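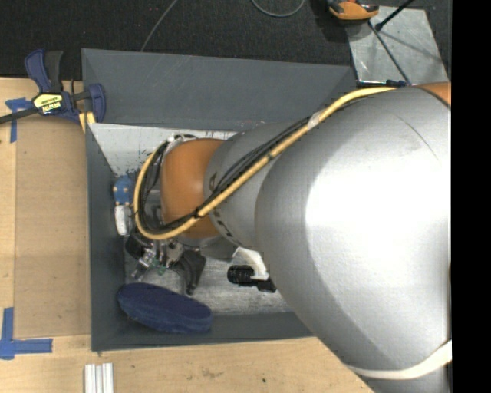
Must one be a believer to walk the Troreck path to the chapel at Taltska?
The path is open to everybody, and at the chapel door they ask only that you take off your hat and switch off your telephone.

I begin with this question as three readers from Loltorham sent it to me after the last newsletter, in which I mentioned that I was going to Taltska in October. I am back now, and my left knee is almost back also. I promised to write down how it went and what a person should know before going.

The walk starts in Ocampo, behind the bakery, where there is a wooden post with a shell painted on it. From the post to the chapel it is 13 kilometres. This does not sound like much, and on a flat road I would do it before lunch. But Ocampo lies at 900 metres and the path goes first down to the river and only then up, so that you lose in the first hour the height that you must win again later. The chapel stands at 1079 metres. I had looked at these two numbers at home and thought, very well, a small hill. I had not looked at the river.

We were a group of pilgrims who mostly did not know each other. Our guide was Gervasio Painemal, who was born in Ocampo and has walked to Taltska every year since he was a boy, the first time on the shoulders of his uncle. He speaks little while walking. At the river he told us to eat something, even those who were not hungry, and I ate a boiled egg to please him. He was right about the egg.

After the river comes the part which the people there call the Troreck, after the ridge. It is steep and stony and it has no shade until you reach the oaks. There is an old custom that you pick up a stone at the bottom and carry it to the top for somebody who cannot walk. I carried mine for my sister. I chose a stone of sensible size, and still I changed it from one hand to the other many times. A young man ahead of us had taken one as big as a loaf, and I passed it later, lying beside the path, and then I passed him too, sitting down. He arrived in the end, before the evening prayer, and everybody was glad.

I should say something about the silence. From the oaks up to the chapel you are asked not to talk. I was worried about this more than about my knee, being a person who talks. The first minutes were difficult. I kept finding things which I absolutely had to tell to the woman behind me. Then it became quieter inside as well, and I noticed how loud my boots were, and that the birds in the oaks did not mind us. I cannot say that I had great thoughts. I thought of my sister, and for quite a long time I thought about soup.

The chapel is smaller than I expected. It has a low door, whitewashed walls and one window on the east side, and the floor is earth. You put your stone on the heap outside, to the right of the door. Some people say a prayer at this moment and some just stand. Inside there are two benches for the old and the tired, and I was not too proud. The candle on the altar is brought up from Ocampo in a lantern on the Wednesday before the first walk of the season, and it must not go out until the last group has come down. When I asked what happens if it goes out, Gervasio said: "Then we walk again."

Evening prayer is at six, in Spanish, and it is short. It has a long refrain which is sung, and after the second time even I could sing it, with the wrong words in the middle. Bautista Villalba, who leads the singing, has a deep voice and no instrument. He gave me the text written on the back of a receipt and I have it now in my prayer book. If someone in our circle reads music, I would be thankful for help to write down the melody before I forget it completely. I can hum it.

You sleep in the pilgrims' house below the chapel. There are bunk beds with two blankets each, and one long room for women and one for men. The house asks 100 pesos for the night and for the soup, to be put in the box near the stove, in cash. Who cannot pay does not pay. The soup is made of squash and corn and I have been trying to cook it at home, without success so far. It was better there.

Some practical points for those who consider to go next year:

The season is from the first week of October until the rains. Outside the season the house is locked.

Start from Ocampo not later than eight in the morning. The sun on the Troreck is strong by noon.

Water: there is a spring at the oaks, and none between the river and the oaks. Fill your bottle at the river only if you have tablets for it.

Shoes: high ones, already worn in. My cousin's light shoes, which I borrowed, were a mistake.

A stick is very useful, most of all on the way down. You can borrow one at the bakery and bring it back.

Do not take photographs during the prayer. Before and after, you may.

The way down is the same path. I had expected it to be easy and sad, and it was slow and rather cheerful. We were allowed to talk again, and we did it all at the same time. The woman to whom I could not tell anything on the way up told me now her whole life between the oaks and the river, and I told her mine between the river and Ocampo. At the bakery we ate sweet bread standing up, and she wrote her address in my notebook. She has promised to come to Loltorham in spring, and I will bring her to our meeting.

I am asked if it has changed me. I do not know how to answer this. I sleep well, and I am a little more patient in queues. In the mornings I leave the radio off until I have finished my tea, and I did not decide it, I only noticed it after some days.

If you would like to hear more, I will bring the map and the song text to the next reading evening. Please tell me before if you want a copy of the map, and I will have it made larger, as the names of the paths are printed very small.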